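Skendlow (build tool)

From the Ullport community wiki, the free handbook anyone can fix 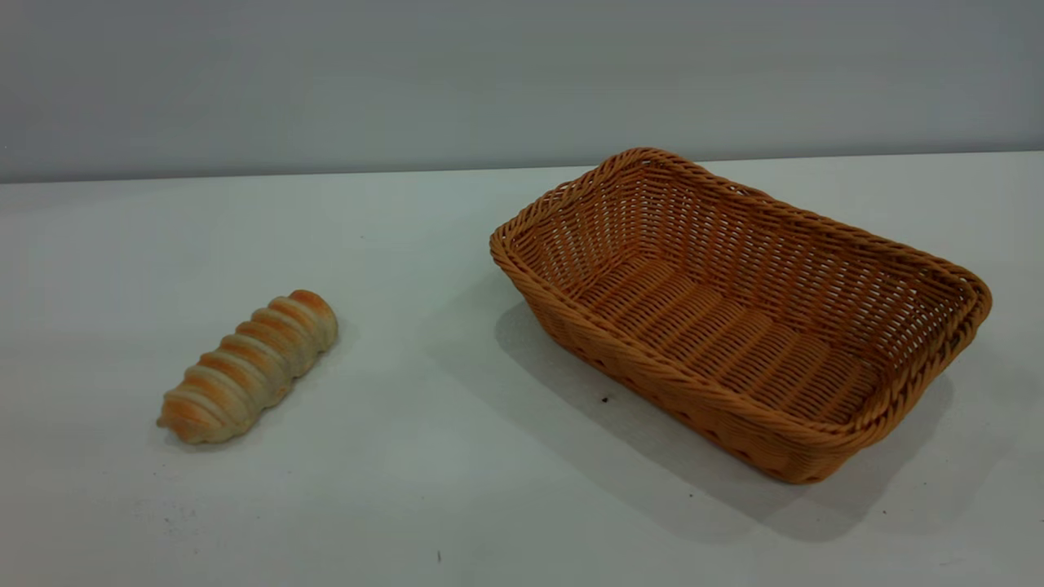

A spiral-shaped bread roll on a white tabletop.

Skendlow is an open source build tool for modelling projects. It takes a set of model files, works out which ones depend on which, and runs the code generators in the right order. I've been using it since the early betas and I wrote most of this article, so if it sounds a bit fond in places, that's me. Please edit it!

Overview

If you've ever had a project where half the source is generated from diagrams, you'll know the pain. Somebody changes an attribute in one model, the generator for another model doesn't get rerun, and you spend your afternoon chasing a compile error in a file you're not supposed to touch. Skendlow keeps a fingerprint of every model and every template, and only regenerates what's out of date. On my own work project (a freight booking system, 2927 generated files, please don't judge) a full build used to mean a trip to the kettle. Most of my builds now touch a handful of files and I stay in my chair.

History

Skendlow began as a set of scripts inside Lender, an older modelling workbench that a few of us in the Ullport user group were trying to keep alive. The scripts got pulled out into their own project one June, mainly so people could run them on a build server without dragging the whole workbench along. The name comes from the folder the scripts lived in. I've asked around about where the folder name came from and got a different answer each time, so I've left that out.

Version 2 was a rewrite. The old dependency file was a custom format with its own parser, and the parser had a grudge against tabs. The rewrite swapped it for plain property files, which upset anyone with a big existing setup (me included – I had roughly 300 entries to convert). There's a converter now. It loses your comments, so keep a copy of the original.

How it works

Each project has a file called skendlow.properties in its root folder. You list your model folders, your template folders and where you'd like the output to go. The tool reads the lot, builds a graph and complains loudly if it finds a cycle. Cycles are the most common thing people ask about on the mailing list. Nearly every time, it's two models importing each other for the sake of one shared type, and moving that type into a third model sorts it out.

Protected regions are supported, so you can write code by hand inside a generated file and it'll survive the next run. I'd go easy on those. Subclassing the generated class is a lot tidier, and you won't get caught out when someone renames a template.

Editor support

There's a plug-in called Soylu which adds a graph view and colours stale models orange. It's maintained separately and tends to lag a release behind. The graph view is lovely on small projects, but it gets very slow once you go past 900 nodes or so – switch on the "collapse packages" option before you open it.

Known problems

Paths with spaces in them still break the incremental check on Windows, and the whole model gets rebuilt every time. Watch mode sometimes misses a file that's been moved instead of edited. There's also no proper way to cancel a build halfway through, apart from killing the process and clearing out the cache folder yourself.

See also

Lender (modelling workbench)
Soylu (editor plug-in)
Template languages
Ullport user group meetings

This page was last edited on Aug 30, 2018.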